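Speaker notes – Open day at the Plellbridge site, 12th September
Speaker: Esperanza Pennington
Demonstration lead: Kornél Deák

Opening

Welcome the guests on behalf of the Plellbridge automation program. Thank the Cuvville delegation by name, beginning with Mr. Montes. State that the visit has 2 parts: a short talk in this room, followed by the demonstration at the tables. Questions may be asked at any point during the second part. During the talk, please hold them until the pause.

Point out the exits and the coat rack. Remind guests that bags stay in this room.

What the program does

The program is called Vera. It teaches robot arms to carry out ordinary handling tasks: picking up, setting down, sorting and putting away. Our operators perform each task by hand with a gripper tool, and the recordings of their work are used for training. No arm is needed at this stage, and an operator can begin useful work after a morning of instruction.

Say slowly: the tool has jaws much like those the arm will have. The operator therefore learns to work within the same limits as the machine. Fingertips would be faster, but the arm has no fingertips.

The current task set contains 223 tasks. The target for April is 1,000. If asked whether this target is firm, refer the question to Halfdan Nørgaard, who will be seated near the door.

Pause for questions. Allow 7 minutes and no more.

The demonstration

Lead the group to the tables. Ask guests to stand behind the line and to keep sleeves and lanyards clear of the work surface. Kornél will introduce himself and begin when everyone is in place.
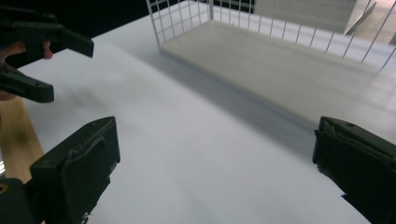
While Kornél works, speak only between attempts. Explain that a failed attempt is kept and marked as such. Guests sometimes expect a polished performance and should be told in advance that they may see an item dropped or a grip taken twice. The operator will not stop to correct it unless the task sheet says so.

Baskets deserve a mention. Open wire sides are hard for a machine to judge, as it can see through them to whatever lies behind. A person reads the rim without effort. Győző Hegedűs has prepared a longer explanation for guests with a technical background – hand over to him if the discussion turns to depth or calibration.

After the third attempt, invite one guest to try the tool. Mr. Montes has already agreed to go first. Kornél will stand beside him and give the instructions. Please do not coach from the line.

Closing

Acknowledge the support of the Bognár workshop, which repairs our tools. Printed summaries are on the side table by the coat rack. Guests who wish to arrange a second visit should leave their details with Halfdan before they go.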